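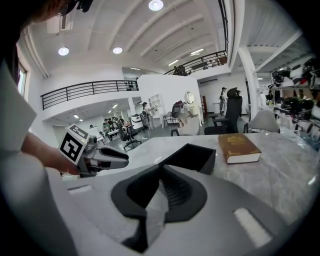
Visit report: hand-held gripper station, Pomero, Nokville
February 5, 2024

Pomero runs its manipulation recording on the ground floor of a two-level building in Nokville. I spent a morning at one station, a marble countertop worked with a pair of hand-held grippers, and was shown how it is set up and serviced. My host was So-yul So, who keeps the hardware running.

The grippers are an in-house design called Putum. Each has a pale grey body and two black fingers. The contact faces are rubbery and ribbed, and they are the main wear part. Pads are swapped after 20 hours of use or when a rib tears, whichever comes first. A new pad is pressed on dry, clamped for 11 minutes and checked by closing the fingers on a strip of paper. If the paper slides out at either end, the pad comes off and is seated again.

Pose is tracked from a square black-and-white marker on a white cube mounted on top of the gripper. The cube has to sit square to the fingers. So-yul checks it against a steel block at the start of every shift and again after any drop. The print scuffs at the corners, and a scuffed face is replaced whole. Touching it up with a pen was tried in April and gave bad readings for most of a week.

Calibration takes roughly 5 minutes per pair. The operator closes both grippers fully, opens them fully, then brings the tips together over the counter. The log flags any jaw reading outside tolerance. The log I was shown had 102 entries for one pair, nearly all of the faults traced to a loose screw in the finger linkage. Thread locker fixed most of them. The rest needed a new linkage, ordered from Urrego with a long lead time, so spares are now kept on site.

The practice task was a small one with an open black box and a closed hardcover book. The book is the harder object. Lying flat, it gives the fingers little to get under, and operators tend to press down into the counter, which loads the pads sideways. So-yul can tell from the wear pattern which tasks a pair has been used on.

Two points I would raise with Pomero. Pad hours are written by hand on a sheet and not tied to the log. Daylight from the window side also changes through the day, and the marker check is only done at shift start. I asked for a copy of the pad sheet and will add it to our file when it arrives.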